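Erkano Newsletter Builder - Set-Up Guide
Section 4: Planning and sending your first audience survey

Welcome to the fun part! By now your account is open, your sender address is confirmed and your reader list is loaded. In this section you'll build a short survey, send it to a slice of your list and turn the answers into a column people will want to read. Reader surveys are one of the best things a small publication can do, and the first one always teaches you something you didn't expect.

Last revised 3 October 2021 by Ruan Naidoo

Before you start

Make sure you have the following ready:

- Editor or Owner access (Contributors can write questions but can't send them)
- A reader list with at least 2,000 confirmed addresses, if you plan to use the Sample tool
- Your publication's privacy page, already linked in the footer
- One clear topic

That last one matters more than all the others. "What do our readers think of us?" is too big. "Which of our podcasts do readers play on the way to work?" is just right, and you can write the whole survey before lunch.

Note: If your list is smaller than 2,000, skip the Sample tool and send to everyone. Everything else in this section works the same way.

4.1 Create the survey

1. From the main menu, open Audience and choose Surveys.

2. Click New Survey. Give it a working title that your team will recognize. Readers never see this title, so "March podcast habits" is perfectly fine.

3. Choose a template. For a first survey we love Short Form, which holds up to 15 questions on a single page and looks great on a phone. Long Form splits the questions over several pages and is better for panels who have already agreed to give you more time.

4. Type your opening line. Tell people what you're asking and how long it will take. The team at the Nonutville Ledger, who tested this feature with us, used "Tell us what you listen to. It takes 4 minutes." Lovely! It's short, it's friendly and it makes a promise the survey can keep.

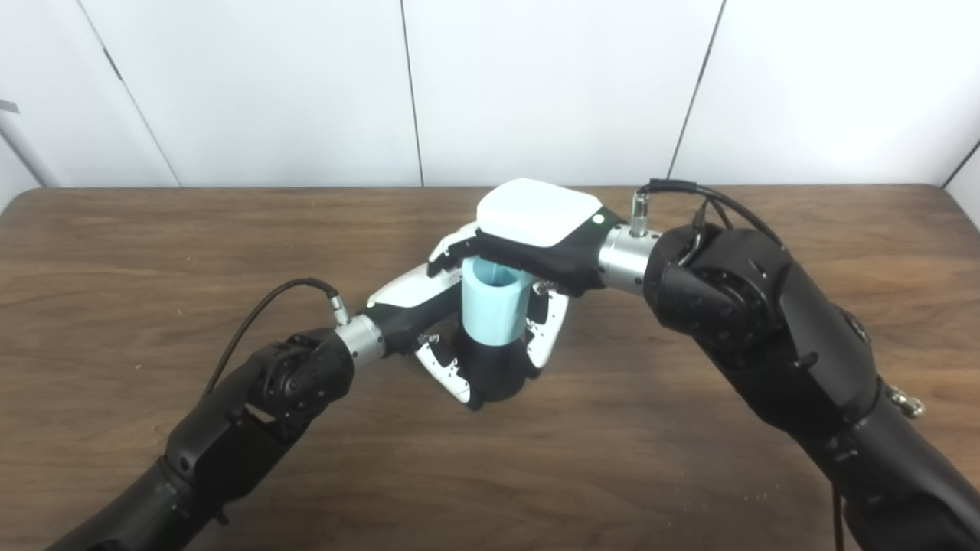 5. Add your first question with the plus button. Start with something easy that everyone can answer, such as how often they open your newsletter. Save age, location and anything personal for the end, and mark those questions Optional.

6. Add the rest of your questions. You can drag them into a new order at any time before sending, so don't fuss over the sequence yet. Get them all down first and then play with it.

7. Click Save Draft.

Caution: Save Draft doesn't lock the survey. Anyone with Contributor access can still change the wording until you click Freeze in part 4.3. If several people are working on the draft, agree on who does the final read.

4.2 Write questions that give you good answers

You can write questions any way you like, but a few habits make the results so much easier to use.

Ask one thing at a time. "Do you enjoy our video and audio coverage?" leaves a reader who loves one and never touches the other with no way to reply. Split it in two.

Name a time period. "Do you watch live streams?" gets a shrug. "Did you watch a live stream in the past seven days?" gets a real answer, and it will line up nicely when you run the survey again next year.

Include a way out. Every choice question should have "None of these" or "I'm not sure" at the bottom. Erkano adds "None of these" for you if you switch on Auto Exit under Question Settings.

Use the words your readers use. People in ad sales say "connected TV." A lot of readers say "the streaming stuff on my television." Pick the second kind of wording unless your audience works in the business.

Leave one open box. Just one, near the end. This is where the gold is - the quotes, the complaints, the strange little stories that turn a chart into a column. Two or three open boxes and people start leaving them blank.

Note: The Wording Check button flags double questions and very long sentences. It doesn't judge tone and it can't tell whether a question is fair. Ask a colleague who didn't write the survey to read it out loud.

4.3 Test and freeze

1. Click Preview. Switch between Desktop and Phone at the top of the preview window and scroll all the way to the bottom in both.

2. Click Send Test and enter your own address plus one more. The test arrives with TEST in the subject line.

3. Complete the survey from your inbox, start to finish, and time yourself. If your opening line promises 4 minutes and you needed nine, cut questions or change the promise.

4. Check that your test answers appear under Results. They show in gray and are removed when the survey goes live.

5. Click Freeze. The questions are now locked. You can still change the send date and the audience.

Caution: Unfreezing a survey after it has gone live closes the current version and starts a new one. Results from the two versions are stored separately and can't be merged. Fix your typos first!

4.4 Choose who gets it

1. Open the Audience tab inside your survey.

2. Select Everyone, Segment or Sample.

Everyone sends to all confirmed addresses. Segment sends to a group you've already built, such as subscribers who joined in the past year. Sample picks addresses at random from the whole list, which means you can survey again soon without tiring out the same people.

3. If you chose Sample, set the slider. We suggest 20 percent for a first survey.

4. Switch on Send Reminder if you want a follow-up. It goes only to people who haven't answered, and it goes once. 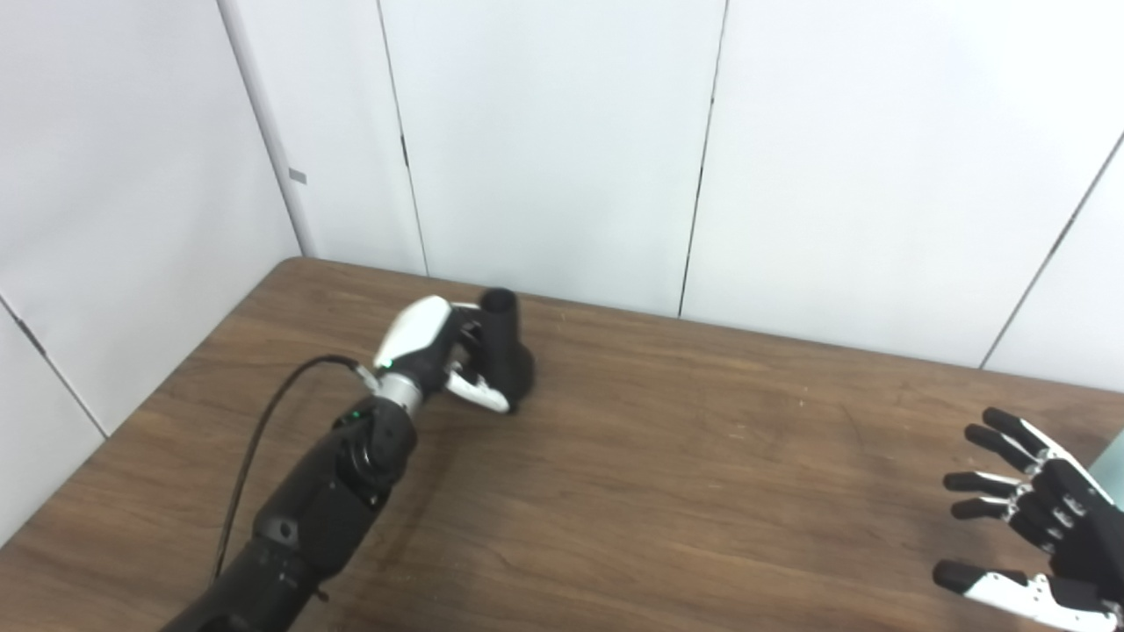 5. Click Review and Send. Read the summary page carefully. It shows the audience, the send time and your time zone.

6. Click Send Now or Schedule.

Note: Morning sends do well for many newsletters, but your own open-rate chart (Reports, then Opens by Hour) is a much better guide than any general rule. Have a look, it's fascinating.

4.5 Read the results

Answers start to appear under Results within a few minutes of sending. It's very hard not to watch them roll in, and we won't tell you to stop! Do wait until the survey closes before you write anything, though. The people who reply in the first hour are usually your keenest readers, and their answers can look quite different from everyone else's.

Once the survey has closed:

1. Open Results and choose Summary. Each question has its own chart and a count of how many people answered it.

2. Click Compare to split any question by another. Bratau Weekly compared podcast habits with commute length and got two columns and a very lively letters page out of it.

3. Open the Text Answers tab to read the open box replies. Star the ones you might quote.

4. Click Export to download a spreadsheet or a set of chart images.

Caution: Starred replies can include names and other personal details. Erkano hides email addresses in exports but doesn't edit what people type. Remove anything that could identify a reader unless you have their permission to print it.

4.6 Publish what you found

When you write up the survey, tell readers how many people answered, when it ran and how they were chosen. The Method Box does this for you. In the newsletter editor, click Insert, then Method Box, and pick your survey from the list. It drops a small panel under your story with the details filled in.

Keep in mind that a survey of your own readers tells you about your own readers. "Most of our readers" is a claim you can stand behind. "Most Americans" needs a different kind of study.

If you use the Ngcobo theme, the Method Box takes its colors from your headline style. To change them, go to Design, then Panels, and pick a new background. Save the theme and reload the story to see the new color.

Next: Section 5, Adding sponsors to an issue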